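# Chapter 5: Folding and Sorting Clothes

Folding is the last step in doing laundry, and it is the one most often put off. A basket of clean clothes can sit for days. By then the shirts have creases that only an iron will take out, and someone in the house is digging for socks every morning. This chapter covers how to fold the common kinds of clothing, how to sort the folded pieces, and how to store them so they stay flat.

You will need a flat surface that is larger than the biggest item you plan to fold. A table at waist height is easiest on the back. Many people use a bed, and a bed works well if the covers are pulled tight first. Lumps under the sheet will show up as uneven edges in the fold.
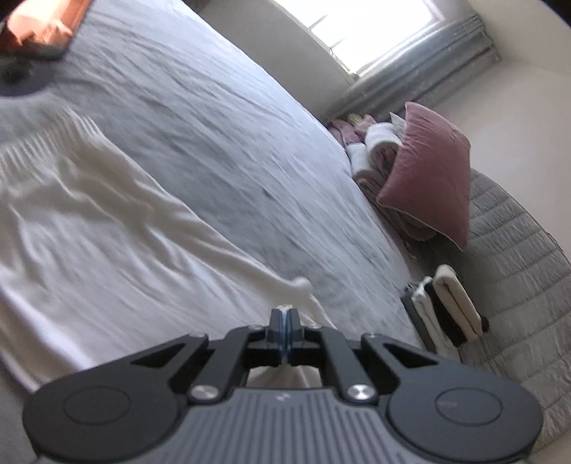
Department of Family and Consumer Sciences

## Garments with a gathered waist

The white garment spread on the bed has a gathered, elasticated waistband. Waistbands of this kind cause trouble for beginners. The elastic pulls the top of the cloth in, while the fabric below it stays full and falls into wide wrinkles. If you fold it without smoothing it, the wrinkles are pressed in under the weight of the stack.

Start at the waistband. Lay it straight, but do not stretch it out to match the width of the cloth below. Then smooth the fabric with the flat of your hand, moving away from the elastic and toward the hem. Fold the sides in until they line up with the ends of the waistband. Bring the hem up to the elastic, and fold once more if the drawer is shallow.

Light-colored clothes should be checked for stains at this point. A stain that has been through a hot dryer is much harder to remove, so set the piece aside and treat it before it is put away.

## How this chapter is used

The practice exercises were written by Yolotzin Bañuelos for the September term. You will work with a partner. One of you folds while the other reads the steps aloud, and then you trade places. Bring 5 items of clothing from home, including at least one with an elastic waist.

## Words to know

**Casing:** a tunnel of cloth that holds elastic or a drawstring.

**Gather:** to draw cloth together into small, close folds.

**Hem:** an edge that has been turned under and sewn.

**Crease:** a sharp line left in cloth by folding or pressing.

## Before you read

Look in one drawer at home and write down how the clothes in it are arranged. Note which pieces are wrinkled and where they were in the stack. Keep your notes. You will need them for the Lillbridge drawer plan in Section 5.2.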